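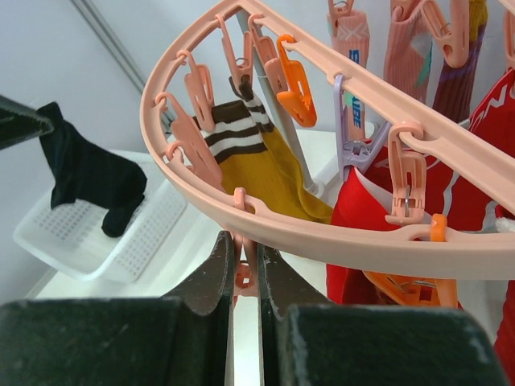 Je vous dois un billet sur les chaussettes depuis le printemps, le voici enfin ! J'ai fini ma deuxième paire tricotée main et je suis dans cet état un peu ridicule où l'on tend la jambe sous la table pour montrer sa cheville aux invités.

Pour ceux qui arrivent, petit rappel : je tricote depuis longtemps, surtout des bonnets et des écharpes, des choses plates ou presque plates, et j'avais une peur bleue du talon. Le talon ! Ce moment où il faut faire tourner le tricot à angle droit avec des rangs raccourcis, des mailles qu'on laisse en attente, d'autres qu'on va repêcher sur le côté... J'avais acheté un livre, je l'avais lu dans le train, et je l'avais rangé à côté des livres de cuisine que je n'ouvre pas.

C'est Orysia Melnychuk qui m'a décoincée. On s'est rencontrées sur un forum de laine (oui, ça existe, et c'est un endroit merveilleux) et elle m'a proposé de monter les mailles en même temps qu'elle, chacune chez soi, avec le téléphone posé contre la théière. Elle tricote le talon comme sa grand-mère le lui a montré, avec un rabat et un petit gousset de chaque côté, sans regarder une seule fois ses aiguilles. Moi je comptais à voix haute et je me trompais quand même. Elle me disait de continuer, que le talon se comprend en le faisant, et elle avait raison : vers le milieu du deuxième soir, j'ai vu la petite coupe se former toute seule entre mes doigts et j'ai poussé un cri qui a réveillé le chat.

Pour la laine, j'ai pris une Stelmakh en quatre fils, un bleu pétrole chiné que je trouve sublime, avec assez de nylon dedans pour espérer passer l'hiver. La première paire, je l'avais faite dans un mérinos tout doux acheté chez Brodness, et c'était une erreur de débutante. Une douceur incroyable, et un trou sous le gros orteil au bout de quelques semaines. Le mérinos pur, gardez-le pour les bonnets ! Ou alors pour les chaussettes de lit, celles qui ne connaîtront jamais l'intérieur d'une botte.

Les aiguilles, maintenant. J'ai essayé les doubles pointes (cinq petites aiguilles, l'impression de bercer un hérisson), puis la circulaire courte, puis la grande circulaire avec la boucle qui dépasse, ce que tout le monde appelle le magic loop. C'est cette dernière que j'ai gardée. On peut tout arrêter au milieu d'un rang, fourrer le tricot dans le sac, descendre du bus et reprendre le soir sans avoir perdu une maille. En 2 mm, c'est lent. Très lent. Mais quel joli tissu serré à l'arrivée !

J'ai aussi découvert qu'il y a des camps, et qu'on s'y dispute avec passion. Ceux qui commencent par la pointe et ceux qui commencent par le bord. Ma voisine Yolanda Achterberg, qui a tricoté pour tous ses neveux, est du bord et n'en démord pas : côtes d'abord, tige, talon, pied, et la pointe se ferme au grafting, un point c'est tout. J'ai voulu essayer l'autre sens par esprit de contradiction et j'avoue que pouvoir enfiler la chaussette au fur et à mesure est très agréable - on sait tout de suite si le pied est trop long. Le mien l'était. J'ai détricoté 15 rangs un dimanche de pluie en écoutant la radio, et même ça, c'était bien.

Côté entretien, je lave à l'eau tiède, avec une goutte de lessive pour laine, sans frotter, puis j'essore dans une serviette roulée sur laquelle je marche pieds nus. Ensuite à l'air, loin du radiateur. Mes chaussettes du commerce, elles, vont à la machine et se débrouillent.

La suite ? J'ai repéré un modèle à torsades chez Zimard, avec une petite tresse qui descend sur le côté et se partage en deux au talon. Il est noté difficile, je me suis dit pourquoi pas. J'hésite entre un vert mousse et un rouille presque orange. Orysia vote rouille, Yolanda dit qu'avec du vert on voit mieux les torsades, et moi je change d'avis chaque fois que j'ouvre le tiroir. Je monte les mailles en janvier, dites-moi en commentaire si ça vous tente de tricoter avec moi, et surtout quelle couleur vous prendriez !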